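Looking after medals, pins and old ceremony ribbons

Every January somebody writes in to say that toothpaste brings up a tarnished service medal beautifully. It does, for a week, and it takes the fine lettering down a little each time. I'd leave it in the bathroom.

Baking soda paste gets the same praise and deserves the same doubt. Start with a dry, soft cloth. If that does nothing, try a barely damp one and dry the metal at once. Most medals need no more than that before a parade or a memorial service, and dark patches in the lettering make it easier to read anyway.

Ribbons: don't wash them. Old dye runs, whatever the packet says about cold water. Press a creased ribbon under a heavy book for 2 days.

I'm told the Vundeck polishing cloth is "safe for all finishes." Maybe so — try it on the back first. Henk Hermans swears by his, but he has never used it on anything gilded.

For storage, skip the sealed plastic bag. Use acid-free tissue in a shallow box, kept out of the attic. Wreath stands and flag brackets can go in the garage, with a drop of oil on the screws before you put them away.
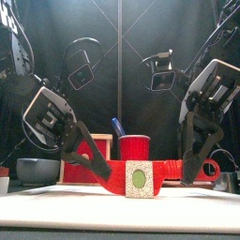 Big red toy wrench on a white table.

Tighten bracket screws by hand first. A power driver will strip old brass threads.

We use cookies to remember your settings. Accept | Decline

Contact | © 2023 Nerevano Home Notes | Back to top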